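Looking after upholstered furniture at home
Tips collected by Aslı Dönmez, Lurnosville

I keep three chairs and one long bench with fabric covers, and all of them were bought second hand. My uncle Berkay Dağdelen repaired furniture in Warirstead for 35 years and most of what is written below I learned in his workshop.

Vacuum first, wash later. Use the flat nozzle without the brush and go in one direction. Dust which stays in the fabric turns to mud when water comes on it, and then you have two problems.

Fresh spills. Press with a white cotton cloth, do not rub. Coloured kitchen paper can leave its own colour, I have a green corner on my bench to remember this. Change the cloth when it is full and press again.

Grease. Cover the place with cornflour in the evening and vacuum it in the morning. For old grease you will need to do it 2 times, sometimes more.

Washing. One spoon of wool soap in a litre of lukewarm water, beaten until there is foam. You use only the foam, with a soft sponge. I buy the Gruvis soap because our shop has it, but any mild one will do. Try it at the back, near the floor, and wait until it is dry.

Drying. Open the windows and keep the chair away from the radiator. June is the best month for this work – in winter the padding stays damp inside for a long time and begins to smell.
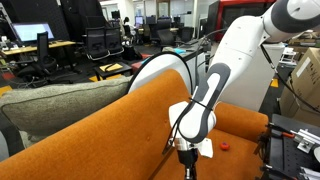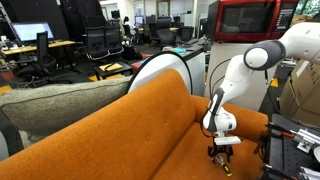
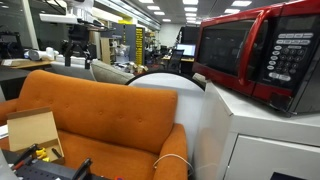
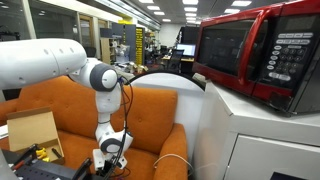
Buttons are the part that most people forget. The nozzle passes over them and the crumbs stay in the folds, so take a dry paintbrush, two fingers wide, and turn it slowly in every hollow before you vacuum. On a tufted backrest like the orange one this is the longest part of the work, and the dark seam between seat and back comes next. Push the brush in there too, then the narrow nozzle. If a button is loose, do not pull it. Berkay used a long needle and waxed thread, and he always tied the new knot before he cut the old one.

Cat hair. A damp rubber glove, pulled towards you. Rinse it in a bucket and not in the sink.

Wooden feet. A little Wyss wax on an old sock, twice a year. Put newspaper under the feet first, as the wax marks a carpet and it is very hard to take out.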